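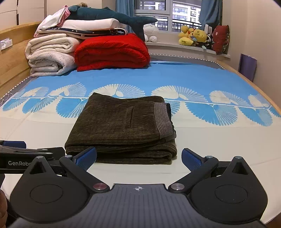

Home | Notebook | Entries | Fabric care | Search

25 December 2019

Shrinkage and pilling, cotton corduroy. Continuing from the August notes.

Building is quiet, so I ran the wash series I kept putting off. Five swatches from the Dekley bolt, five from the Granetti, all cut on the straight grain and marked with thread at the corners. Ink came off last time in the Brilell detergent and I lost the marks on half the set.

Warm wash, regular cycle, line dried in the back room. The Granetti swatches came out close to where they went in. Dekley pulled in more along the length than across, same as in August. I had put that down to the dryer then, but there was no dryer this time, so it is probably the finish washing out. Need to wash again before writing that up. The second wash is usually where it settles.

Pile: Dekley still looks good. Granetti has flattened along the fold lines and did not come back with steam. Brushing against the ribs helped a bit, brushing with them did nothing. Try the stiff brush next time -- the soft one just moves lint around.

Lint is the real nuisance. Trap weighed 714 mg after the Granetti load, 106 mg after the Dekley. I cleaned the trap before each load but did not check the hose, so don't lean on the first figure too hard. Repeat it with a blank load in between.

Color: rinse water was brown on both, darker on Dekley. Rub test on white cotton, dry, nothing. Rub test damp, slight mark from Dekley only. Ought to be washed inside out and kept away from pale sheets and towels for the first few washes. Put that on the care card draft.

Elastic: the Baptiste waistband sample is still in the drawer and I have not cut it. It should go through with the fabric attached, otherwise we learn nothing about puckering at the seam. Zigzag, long stitch, same thread as before.

To do
- second wash, both bolts
- blank load, check hose
- order more white cotton for rub tests, down to the last strip
- label the drying rack, clips got mixed up at the left end
- ask Dekley if the finish changed since the August bolt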